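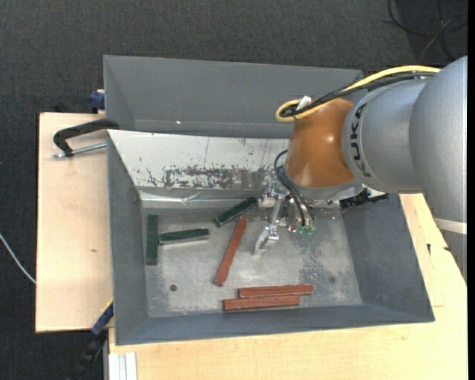 Issue 11

Lusthorpe Learner Driver Notes: your questions
Updated 31/07/2023

Quick answers this time, test season is mad. Theory test stuff first, then the car, then money.

Can I book my theory before I've had a lesson?
Yes. You need your provisional and that's it. Plenty of people do the theory first and get it out the way. Don't leave it too long after though, the pass certificate runs for two years and then you're sitting it all again.

Do I have to learn the whole Highway Code?
Read it, yes. Learn it by heart, no. Road signs and stopping distances are where most of our lot drop marks. Ten minutes a night beats one long Sunday-style cram.

Hazard perception, I keep scoring nothing on clips I know I've seen?
Clicking too much, probably. Click in a steady pattern and the clip gets scored zero. Once when you spot it, once more as it develops. Leave it there.

Can I practise in my mum's car?
If you're insured on it, L plates front and back, and whoever sits with you is over 21 and has held a full licence for three years. Right kind of licence for the car too. No motorways with mum. Motorways are for an approved instructor in a dual control car only.

Which test centre do you use?
Clarelness mostly. Tully if there's a cancellation. Tully has the nasty mini roundabout by the garden centre, Declan Coughlan does a practice loop there most evenings so ask him for a slot.

How fast can I go on a dual carriageway?
70 in a car, unless signs say different. Do get up to speed on the slip road. Joining at 40 is a good way to fail, and it scares everyone behind you.

What do your block bookings cost?
385 for 11 hours, paid up front. Card or transfer. Price held since May. Please put your name on the transfer, we had two come in blank and it took Treasa Mulcahy ages to match them up.

I need to cancel a lesson?
48 hours or you're charged. Use the Jiter app or ring the office, dont text your instructor, they're driving.

How many minors am I allowed?
Fifteen. Sixteen is a fail, and so is one serious or one dangerous. Repeat the same minor over and over and the examiner can count it as serious.

Failed. When can I go again?
Ten working days has to pass before the next one. Book as soon as your home, waiting lists are long. Bring the feedback to your next lesson and we'll start from teh top of it.

Anything else, ring Treasa at the office before five.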